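4.2 Floor marking and hand clearance rules

The rules in this section cover the period between powering the arm and releasing it for unattended motion. They were written for the Pratska cell and later applied, with small changes, at Hustitz. Both sites use a multi-fingered hand on a dark arm, and both place the robot in a room where people also walk. Neither room was built for robots. The floor is office carpet, the furniture gets moved, and there is no permanent fence.

The first draft of the rules was a single page written by Albane Joly in December, before any of the trials reported in Section 5. It asked for one thing: that the reach of the hand be marked on the floor. We found that this was not enough. The first page said nothing about what was above the hand, and it did not say what to do when the marking itself was damaged. The current version has 9 rules, of which 3 deal with the space near the hand. Those are given below in the wording used on site.

Rule 4. Mark the floor before the arm is powered. Use tape in a color that stands out from the floor. Corners are marked as an L, with both legs long enough to be seen from a standing position. Tape that is torn, lifted or folded over is replaced at the next stop. A repair with a second layer on top of the first does not count as replacement.

Rule 5. Check the space above the hand as well as the space around it. Any fixed panel, shelf or housing that the fingers can reach is entered on the cell sheet, along with any slot or hole in it that is large enough to take a fingertip. The operator reads the sheet aloud to the second person before the first slow move.

Rule 6. Loose covering stays behind the knuckles. Plastic film or sheeting used near the forearm must not reach the fingers in any pose on the sheet. If it does, the arm is stopped and the film is trimmed or tied back by hand, with power off.

Rule 5 caused the most discussion. Operators at Pratska felt that reading the sheet aloud was slow and a little silly. At Hustitz, where shifts change more often, it was accepted from the start. We kept it in the rules for both sites. A person who has stood next to the same cell for a week stops seeing the openings in a panel, and reading them out brings them back into view. Ó Flaithearta, the contractor that supplied the cell sheets, asked for the list to be limited to openings wider than a finger segment. We did not agree to that. A fingertip can enter a hole that the whole segment cannot, and the tip is the part most likely to be moving when a grasp is attempted.

Rule 4 is simple on paper and hard to keep up. Tape on low-pile carpet loses its grip sooner than tape on a hard floor, mostly at the ends. People step on it, and chair wheels catch it. In the site logs, which hold 781 entries for the whole study, 54 entries concern tape. Most of these are short notes such as "end lifting" or "corner redone." We read the number as a sign that the rule was being followed -- a cell with no tape entries at all would worry us more. Painted lines were considered and dropped, as neither landlord allowed them.

The rules do not set a minimum distance between the hand and a fixed surface. We tried to write one and gave up after two drafts. Some tasks need the hand close under a panel with the palm up, and a fixed distance would have ruled these out while doing little for tasks done low over the floor. In place of a distance, Rule 5 asks for a named pose. Each pose close to a surface gets a line on the sheet, a speed limit, and the initials of the person who approved it. Poses without a line are run only in the slow mode, with one hand on the stop button.

The sheets are kept in Import, the shared log used by both sites. The version described in this paper was frozen on Saturday, March 20, 2021. Later edits corrected spelling and changed the layout of the pose table, and they do not affect the wording of the rules.

One limit should be stated here. The rules assume that the second person can see the hand. With the hand low and large objects nearby, the view from standing height can be partly blocked, and the wrist camera then becomes the better view. It has its own blind areas, especially where something sits very close to the lens. We ask operators to use both views and to stop if the two do not agree. Figure 6 shows the wrist view for one position of each type. 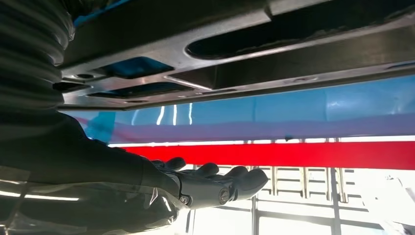
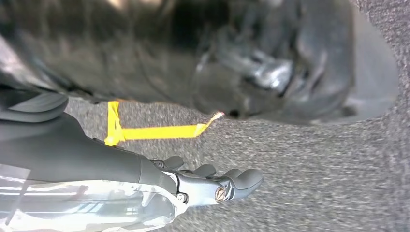 Figure 6. Wrist camera views of the hand. First view: palm up under an overhead panel with several openings (Rule 5). Second view: hand over carpet beside yellow floor tape with a frayed end (Rule 4). Translucent plastic is visible near the forearm in both views (Rule 6).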